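Sport Management 2: The Player Market
Handout 5. Loans in professional soccer
Ans Aerts
2015-10-11
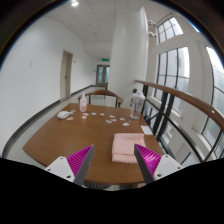

Last week we covered permanent transfers: the fee, the installments, the sell-on clause. This week is about loans. A loan moves the player's registration to another club for a fixed time while the original contract stays in force. The first club is called the parent club and the second is the host club. Please use those two terms in your written work. "Lending club" and "loan club" get mixed up every year.

1. What stays and what moves

The employment contract between the player and the parent club is not ended. It is suspended in part, or it keeps running with some duties passed to the host. The registration moves, so the player can appear in league games for the host and can't appear for the parent. At the end of the term the registration goes back without a new negotiation.

The player has to agree. All three parties sign. Students often write that a club "sends" a player on loan, and newspapers do too, but a player with a valid contract can refuse and stay where he is, training with the reserves if the coach wants it that way.

2. Who pays

There are two separate amounts and you should keep them apart in any calculation.

Loan fee: paid by host to parent. It may be zero.
Wage share: the part of the player's salary covered by the host. It can be anything from nothing to 100 percent.

We will use the same case all through this handout. Famthorpe is the parent club. Planmont is the host. The player is a central defender named Võ, and he has two years left on his contract. His salary at Famthorpe is 14 thousand a week. Planmont has a wage ceiling of 13 thousand a week for any one player.

If Planmont pays up to its ceiling, Famthorpe is left with 1 thousand a week. Without the loan Famthorpe pays all 14. The saving to Famthorpe is therefore 13 thousand a week, plus any loan fee. Notice that the saving is the same whether the player is good or bad. His form only matters for the value of the contract when he comes back.

Bonuses need their own line. If the Famthorpe contract has an appearance bonus, does it apply to appearances for Planmont? The loan agreement should say. If it is silent you have a dispute, and these are common.

3. Why the parent club agrees

Young players: the aim is playing time. The parent accepts a low fee and sometimes a low wage share in return for regular games. Some agreements raise the wage share if the player is left out, so the host has a reason to pick him.

Surplus players: the aim is to cut the wage bill. The player is usually older and on a salary that no buyer will match. Võ belongs in this group.

Players coming back from a long injury: the aim is to show other clubs that he can play. Fees are low and there is normally a recall clause.

A single loan can fit more than one of these. Say which one you think is the main one and give your evidence.

4. Clauses

Recall. The parent may bring the player back early, normally only while a registration window is open. The host will want notice.

Option to buy. The host may make the move permanent at a set price. It has no duty to. For the parent this caps the price, so if the player does very well the host gets the gain.

Obligation to buy. The host must buy, either in every case or when a condition is met, such as a number of games played or avoiding relegation. An obligation with no condition is close to a sale with delayed payment, and we treat it that way when we look at the accounts in Handout 6.

Parent club exclusion. The player does not appear against his parent club. Some leagues write this into their rules and others leave it to the agreement. Check the competition before you answer.

Medical costs. Who pays for surgery, where it is done, and who picks the surgeon. Read this clause closely in the Closalus agreement in your reader. It runs for a page and still leaves out rehabilitation after the loan has ended.

5. Back to the case

Planmont asks for an option to buy at the end of the season. Famthorpe offers an obligation after 14 league starts. In the thirteenth start Võ plays well. The Planmont board now has to decide if the coach may pick him again.

Things to think about before the seminar:

Can a board tell a coach to leave a player out to avoid a payment? What would the player's lawyer say?
Would it help to count appearances as a substitute as well as starts?
How would you write the clause so that the last game before the trigger matters less? One answer is a price that rises in steps. There are others.

We will take Famthorpe's side first and then switch.

6. Reading and work for next time

Read the Closalus agreement in full, including the schedule at the back. Mark every place where the wording depends on a date. In July contracts end, new ones start and loan players return, and many of the problems we discuss come from two documents that use different end dates.

Write one page on the wage share in the Võ case. Show the weekly figures for both clubs. Leave out tax and agent fees, which have their own handout.

Bring a printed copy to the seminar.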